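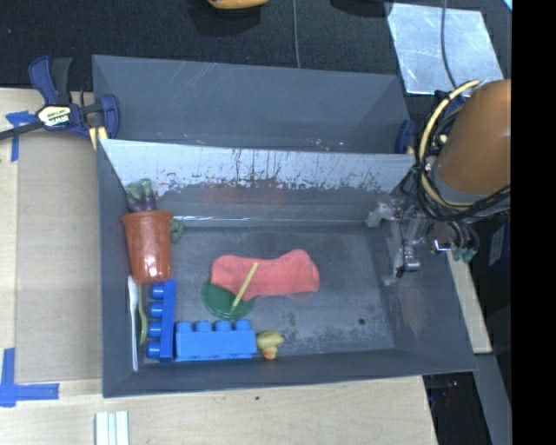

Hervieu symphonies box: worth replacing the single discs?

tadpole_horn
Posted Friday, July 5, 2019

Lakico has put out the Hervieu symphonies as a box, conducted by Gaspard Lacroix, and the sticker says "newly remastered from the original tapes." I have most of the old Farnex single discs. Has anyone compared them? The price is $40, so it won't ruin me, but I've bought "newly remastered" before and got the same thing turned up louder.

mrs_ostinato
I have both. The slow movement of the Second is clearer, and you can hear the harp under the strings. On the old disc it was mush. I'd buy it again.

Cellar Door
Clearer how? Did you match the levels? A small bump in volume will sound like "more detail" to anybody. I loaded both versions of the Second, brought the new one down to match, and could not tell which was which. The finale still has that hard edge on the trumpets.

mrs_ostinato
No, I didn't match levels. I listened to it in my living room like a normal person. The harp is there.

Cellar Door
The harp was there before.

tadpole_horn
What about the booklet? The old notes by Shahram Hosseinzadeh were half the reason I kept the singles.

bassoon_dad
Cut down to 2 pages. They dropped all the musical examples and the part about the revised ending. Track timings for the Fourth are wrong too, off by 11 seconds in the scherzo.

Also, the set is "limited to 500 copies" according to Tadura, where I bought mine. They said that in May and they're still saying it.

Cellar Door
Limited until they sell out and press more.

P. Wexler
I'll go against the grain and say the performances are the problem. Lacroix takes every slow movement as if he's afraid of waking someone. No transfer fixes that.

mrs_ostinato
Strongly disagree on the Third. That adagio needs the room.

P. Wexler
It's marked andante.

tadpole_horn
OK, I think I'll keep the singles and look for a used copy of the Fourth, the one I don't have. If somebody has a Farnex Fourth with the full booklet, send me a message.

bassoon_dad
Check the disc before you pay. Mine skips in the last movement.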